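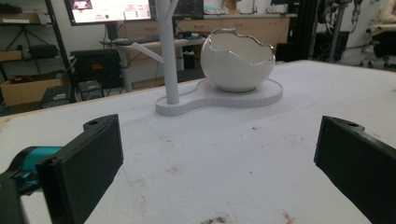
흰 테이블과 그 뒤쪽에 놓인 흰 스탠드

자주 묻는 질문

기부랑 후원에 대해 메일로 자주 받는 질문을 모았어요. 저는 작은 후원 모임 '타세오(Taseo)'에서 모금 일을 맡고 있고, 이 페이지도 제가 혼자 씁니다. 말투가 좀 들쭉날쭉해도 이해해 주세요. 질문 순서에는 별 뜻이 없어요.

타세오는 뭐 하는 곳인가요?

동네 작은 도서관이랑 공부방에 책과 책장을 보내는 모임이에요. 처음엔 친구들끼리 안 읽는 책을 모아서 보내다가, 새 책을 사서 보내 달라는 곳이 늘면서 돈도 모으게 됐습니다. 지금은 헌책보다 새 책 비중이 훨씬 커요. 직원은 저까지 2명이고 사무실은 같이 쓰는 건물 한 칸이에요.

정기후원은 얼마부터 할 수 있나요?

금액 제한은 없어요. 한 달에 천 원도 됩니다(진짜로 천 원씩 보내 주시는 분이 계시고, 저는 그 이름을 외우고 있어요!). 다만 자동이체 수수료가 건당 붙다 보니 아주 적은 금액은 몇 달 치를 한 번에 보내 주시면 책값으로 가는 몫이 더 커집니다. 신청서에 '분기별'이나 '1년에 한 번'을 고르는 칸이 있으니 편한 쪽으로 골라 주세요.

한 번만 기부하고 싶은데 회원 가입을 해야 하나요?

아니요. 일시기부는 가입 없이 됩니다. 이름이랑 연락처만 남겨 주시면 돼요. 연락처도 싫으시면 '익명'이라고 적고 그냥 입금하셔도 되는데, 그 경우엔 영수증을 드릴 수가 없어요. 나중에 "사실 그 익명이 저였어요" 하고 전화 주시는 분들이 해마다 계시는데 확인하는 데 시간이 꽤 걸립니다. 영수증이 조금이라도 필요할 것 같으면 처음부터 이름을 적어 주세요.

기부금 영수증은 언제 나오나요?

1월 초에 메일로 한꺼번에 보내요. 2월까지 못 받으셨다면 스팸함을 먼저 봐 주시고, 거기에도 없으면 연락 주세요. 메일 주소가 바뀐 경우가 제일 많습니다. 급하게 필요하신 분은 그 전이라도 말씀하시면 따로 만들어 드려요. 보통 그날 안에 되는데 제가 배송 나가 있는 날은 다음 날로 넘어갑니다.

영수증 이름을 배우자 이름으로 바꿀 수 있나요?

이미 들어온 기부금의 이름은 못 바꿔 드려요. 실제로 내신 분 이름으로 발급하는 게 원칙이라서요. 다음 달부터 다른 분 이름으로 내시는 건 얼마든지 가능하고, 그때는 출금 계좌도 그분 것으로 새로 신청해 주셔야 해요.

제가 낸 돈은 어디에 쓰이나요?

대부분 책값과 책장값, 그다음이 배송비예요. 작년에 들어온 일반 후원금은 80퍼센트가 책과 책장을 사는 데 나갔고, 나머지로 배송비, 월세, 제 동료와 제 인건비를 냈습니다. 인건비 얘기를 숨기는 단체도 있다던데 저희는 그냥 씁니다. 책을 고르고 목록을 맞추고 상자를 싸는 것도 누군가 시간을 들여 하는 일이니까요. 분기 보고서에 항목별로 적어 두니까 궁금하신 분은 한번 봐 주세요. 표가 좀 못생겼어요.

특정한 도서관을 골라서 후원할 수 있나요?

네, '지정 후원'이라고 적어 주시면 돼요. 다만 그 도서관이 올해 신청을 한 곳이어야 합니다. 신청하지 않은 곳에 덜컥 책을 보내면 받는 쪽도 곤란하거든요. 둘 자리가 없을 수도 있고, 이미 있는 책일 수도 있고요. 먼저 메일로 물어봐 주시면 제가 도서관 쪽에 확인해 볼게요.

작년엔 몇 권이나 보냈어요?

새 책으로 480권이요. 책장은 4개 보냈습니다. 책장은 생각보다 훨씬 번거로워요. 엘리베이터 없는 건물에 계단 폭까지 안 맞으면 그날 하루가 다 가고, 허리도 며칠은 갑니다. 그래서 올해부터는 책장 신청서에 계단 폭이랑 문 폭을 적는 칸을 만들었어요. 신청하시는 도서관에서는 꼭 줄자로 재서 적어 주세요. 눈대중으로 적으신 건 제가 다시 전화드립니다.

헌책도 받나요?

받긴 받는데 조건이 좀 있어요. 어린이책과 청소년책이고, 낙서가 없고, 나온 지 너무 오래되지 않은 것만요. 전집은 빠진 권이 없어야 해요. 문제집, 학습지, 잡지, 백과사전은 못 받습니다. 보내시기 전에 책등이 보이게 사진을 찍어 메일로 주시면 제가 보고 답장드릴게요. 연락 없이 상자가 도착하면 둘 데가 정말 없어요... 착불은 더더욱 곤란하고요.

'굼베르그 기금'은 뭔가요? 일반 후원이랑 달라요?

굼베르그(Gumberg) 기금은 그림책만 사는 별도 주머니예요. 초창기에 그림책에만 써 달라고 목돈을 맡겨 주신 분이 계셔서 따로 만들었고, 이름도 그분이 정하셨어요. 통장이 아예 달라서 일반 후원금과 섞이지 않습니다. 그림책을 좋아하시면 신청서에서 이쪽을 골라 주세요. 고르지 않으시면 자동으로 일반 후원으로 들어가요. 나중에 옮기는 것도 되는데, 이미 쓴 돈은 당연히 못 옮깁니다.

후원자 명단에서 이름을 빼 주실 수 있나요?

그럼요. 분기 보고서 뒤에 후원자 이름이 실리는데, 신청서에서 '공개하지 않음'을 고르시면 처음부터 안 실려요. 이미 나간 보고서는 홈페이지에 있는 파일만 고칠 수 있고, 우편으로 나간 종이는 어쩔 수가 없네요. 별명으로 실어 드릴 수도 있어요. 반려동물 이름으로 올리신 분도 계신데 저는 그런 거 아주 좋아합니다.

회사에서 단체로 후원하고 싶어요.

반가워요! 직원분들이 월급에서 조금씩 떼어 모으는 방식도 되고, 회사 이름으로 한 번에 내셔도 됩니다. 사업자등록증 사본과 담당자 메일 주소를 보내 주세요. 현판이나 전달식은 요청하시면 해 드리는데, 도서관에서 아이들과 사진을 찍는 행사는 하지 않아요. 이건 여러 번 고민하고 정한 거라 예외가 없습니다. 대신 보낸 책 목록이랑 도서관에서 써 주신 글은 정리해서 보내 드릴 수 있어요.

정기후원을 그만두고 싶은데 말 꺼내기가 미안해요.

미안해하지 마세요. 메일에 "그만할게요" 한 줄이면 처리해 드려요. 이유는 안 여쭤봅니다. 매달 20일 전에 알려 주시면 다음 달부터 출금이 멈추고, 그 뒤에 알려 주시면 한 번 더 나갈 수 있어요. 그렇게 나간 돈은 말씀하시면 돌려드립니다. 쉬었다가 다시 하시는 분도 많아서 '잠시 멈춤'도 만들어 놨어요.

연말에 급하게 기부하려는데 연락이 될까요?

12월 마지막 주에도 오전 10시부터 오후 4시까지는 전화를 받아요. 저희 둘이 번갈아 나옵니다. 그 해 영수증에 들어가려면 12월 안에 입금이 끝나야 하고, 카드로 내시면 승인된 날을 기준으로 봐요. 전화가 안 되면 통화 중일 가능성이 크니까 문자로 이름을 남겨 주세요. 제가 걸게요.

여기에 없는 질문은 어디로 하나요?

홈페이지 맨 아래 '문의' 칸에 적어 주시면 저한테 바로 와요. 같은 질문이 몇 번 들어오면 이 페이지에 추가합니다. 지난번에는 지정 후원 항목을 그렇게 넣었어요.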